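Trimen Two-Arm Bench Cell

Products / Bench cells / Two-arm

A compact enclosure with a pair of small arms on a shared front rail, for labs and teaching rooms that want to start on two-handed tasks without giving up half the floor. We have sold single-arm cells for years, and the two-arm version is the one we end up talking about at lunch. There is so much you can do once there's a second gripper to pass things to!

What you are buying

The cell comes as an aluminum extrusion frame, wall panels, a floor panel, two arms with parallel grippers, two wrist cameras, and the driver boards and cables to run it all. Both arms bolt to the front rail through their own mounting plates, so if one needs service you can take it off and keep working with the other. The frame fits on an ordinary workbench. Please measure the bench first, and leave room behind it for your hands when you change a panel.

Wall panels slide out and swap. Plain gray is standard, and you can order printed ones or send us your own artwork. Jae-hoon Yeo in our workshop keeps a rack of offcuts and will mail you samples if you ask (the printed colors look quite different under LED tubes than they do on a laptop, so do ask). Floor panels come in white, beige marble and dark slate.

Plan for small objects

Most people budget carefully for the arms and then forget the things the arms are going to handle. Put aside $60 for a first box of objects and expect to spend it again. Whiteboard markers are our favorite place to begin: they're cheap, they're easy to replace, and picking one up, turning it and getting the cap back on will keep two arms busy for weeks.
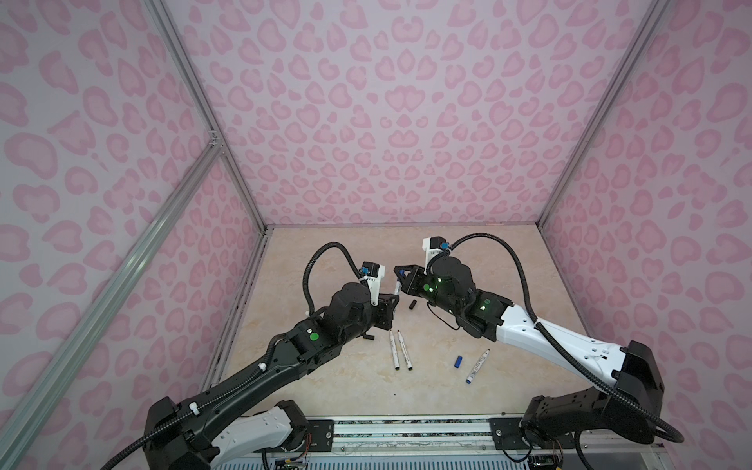
Marker task in a two-arm cell, pink leopard-print walls and beige marble-look floor.

Buy duplicates of everything. Caps in particular go missing, and they end up under the bench or in somebody's pocket. If you want to compare results between months, buy the whole supply at once from one batch, since barrel widths do change between makers.

What it costs to keep running

The spares line is where a first budget usually comes up short. For a cell used most working days we suggest:

Spare gripper fingers: 10 pairs a year
Wrist camera cables: keep two on the shelf at all times
Replacement joint motor: one per cell, same model as fitted
Cable sleeve and clips: one service pack, $38.10 with shipping included
Floor panel: one spare, in the same finish as the first

Our service kit covers the first three for $381 a year. You can certainly buy the pieces separately, and if your building already has a Teoh or Ginder cell, check your drawers before ordering. Some of the fasteners are the same.

Cables deserve a special mention. Each arm carries its camera cable in a loop, and that loop has to stay long enough for the wrist to turn fully. Cempaka Osman, who builds most of our harnesses, recommends a look at the clips every 300 hours. It's a quick job with the power off.

Lead times

Standard cells ship in five weeks. Printed panels add one more. Orders placed in November run slower because so many universities are spending the end of their budgets, and we would love to hear from you before then if you need delivery in the new year.

Extras

Fletetti foot pedal, for starting and stopping a run with your hands full
Third camera on an overhead bracket
Rolling stand with locking casters
Soft fingertips for thin or slippery objects

Asking for a quote

Write to Nathalie Kowalchuk in sales with your bench size, your panel choice and a line or two on what you'd like the arms to do. Photos of the bench help a lot. For questions about software or an existing computer, ask for Herman Tambunan.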